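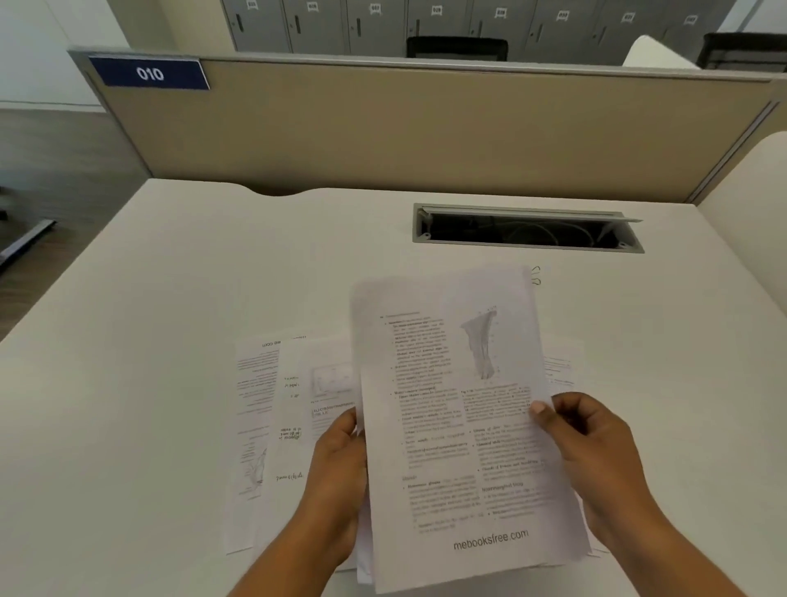 I wasn't going to buy another chair cushion. I have owned four seat cushions in my adult life and the best thing I can say of any of them is that the cat liked it. But I've spent most of this year sitting in hard library chairs finishing a part-time course, and by August my lower back was making its feelings known every time I stood up, so when my friend Mihret Ambaye started going on about her Kurham I gave in and ordered one.

So this is a review of the Kurham seat cushion by Pernell, the standard one in dark grey, after a good long stretch of using it nearly every day. I paid for it myself, full price, because I'm impatient and never wait for the sales.

What you get

It turns up rolled in a plastic sleeve inside a box that's far too big. There's the cushion itself, a zip-off cover, a thin cotton drawstring bag and a leaflet in very small print. Leave it flat overnight before you sit on it. I didn't, I sat on it after ten minutes like a fool and decided it was rubbish, and then the next morning it had puffed up to twice the height and I had to take back everything I'd said to Mihret.

The foam is a firm one. If you're imagining that slow squashy stuff that swallows you up, it's nothing like that, it pushes back. There's a cut-out at the rear for your tailbone, and the front edge slopes down so it doesn't dig into the backs of your legs. I'm on the short side and that slope made a bigger difference to me than the cut-out did. My feet sit properly on the floor on most chairs, although on anything tall I still dangle a bit.

It weighs 587 grams on my kitchen scales with the cover on. I mention this because I was carrying it about in a rucksack along with a laptop, lunch and a mountain of printed notes, and when you're walking twenty-five minutes uphill to save the bus fare you start resenting every item in there.

How it is to sit on

Lovely for the first two hours. Properly lovely! I'd stopped noticing my back at all, and I got through a whole chapter on drainage law (don't ask) without doing my usual wriggle from one side to the other.

After two hours it's merely fine. I think that's partly me, as I'm terrible at getting up and moving, and no cushion is going to fix someone who sits like a prawn. By the end of a long day I was still stiff, only less stiff than before, and it was across the shoulders more than down at the base. I'll take that. Before the cushion I'd get home and have to lie on the hall floor for a bit before I could face cooking.

One thing I hadn't thought about is that it lifts you up. Quite a lot, if you're using a fixed desk and a fixed chair. The first few days I felt as if I was looming over my own notes, and I had to put a couple of fat books under the laptop to get the screen to a sensible place. You do get used to it. If your chair goes up and down you won't have this bother, you just drop it a notch. Taller people may want to check their knees will still go under the desk, because my brother tried it at our dining table and his wouldn't, and he made a great performance of it.

The cover

Right, the cover. This is where I get grumpy.

The top is a sort of ribbed knit and it's comfy, it doesn't get sweaty and it doesn't cling to your trousers. Good. The underside has rubbery dots to stop it sliding about, and on a wooden or plastic chair they do their job beautifully. On an upholstered chair they do nothing whatsoever. I spent a week hoicking it back into place every time I leaned forward, and in the end I threaded a long bootlace through the carry handle and tied it round the chair back. It looks ridiculous and works a treat.

It also picks up fluff like you wouldn't believe. Cat hair, jumper bobbles, crumbs, the lot. A lint roller shifts most of it, but if you've got pets I'd think hard about the lighter colour.

Washing is easy enough. Thirty degrees, inside out, hang it up to dry. I've done it four times now. It went back on without a fight the first three times and with a fight the fourth, so I suspect it's shrunk a little. The zip runs along the back edge only and I do wish they'd taken it round both corners. Getting a springy block of foam through a gap that size is like putting a duvet cover on a sheep.

The carry bag

Useless. Mine split along the seam in the second week. I wrote to Pernell and had a reply the next morning from someone called Tsegereda Gudeta, who was charming about it and posted a new one out without asking for a photo or a receipt number or any of that palaver. The new one has split too. I use a supermarket bag for life and I'm much happier.

The others I tried

I'm not basing this on one cushion alone, as I borrowed two others along the way.

The Nusia is a gel one, a honeycomb thing in a stretchy cover, and it belongs to my neighbour. Cool to sit on, which was heaven in the hot spell, but it's heavy and floppy, and carrying it is like carrying a large wet fish. I'd have it in a car or at home, no question. I wouldn't walk anywhere with it. My neighbour swears by hers for long drives and has told me more than once that I gave up on it too soon, so there's your second opinion.

The Tekleab is the inflatable one, and I really wanted to love it because it folds down to the size of a pair of socks. You blow it up through a little valve, sit down, and then spend the next while letting tiny amounts of air out until it feels right. It squeaks. In a silent study area that is a serious drawback, and I only took it the once. For a football match or a long train journey I can see the point, and it's the cheapest of the three by miles.

How it's lasting

Better than I expected. I measured the foam when it was new, and again last week, and it's lost a few millimetres at the middle and nothing at the edges. I can't feel any difference. The stitching on the handle is coming away at one end, though it's had a hard life being swung about by that handle. The dark grey has faded a touch on top, and you'd only notice if you flipped it over and compared.

The box says it's been tested to 200 kilos, so most people ought to be all right on that score. What I can't tell you is how it'll be after a year or two. Mihret's is older than mine by a good few months and hers has gone slightly soft on the left side, but she does sit on one leg.

Niggles I forgot to fit in anywhere

It smells for the first couple of days. A new-trainers sort of smell, not awful, and it goes if you leave it by an open window.

The leaflet tells you to turn the cushion round regularly to even out the wear. It has a front and a back! You can't turn it round! I did write to Tsegereda about this as well and she agreed it didn't make much sense and said she'd pass it on.

And if you use it somewhere public, put your name on it. I popped out for a sandwich and came back to find a very nice student sitting on mine at the next desk along, having assumed it came with the chair. Biro on the care label has done the job since.

Would I buy it again?

Yes, I would, and I've more or less decided to get a second so that one can live at home on the kitchen chair. If you drive everywhere, try the gel one first. If you've got an upholstered chair, buy a bootlace while you're at it. And do leave it overnight before you sit on it, whatever the temptation.

Four stars from me. It would have been four and a half with a decent bag.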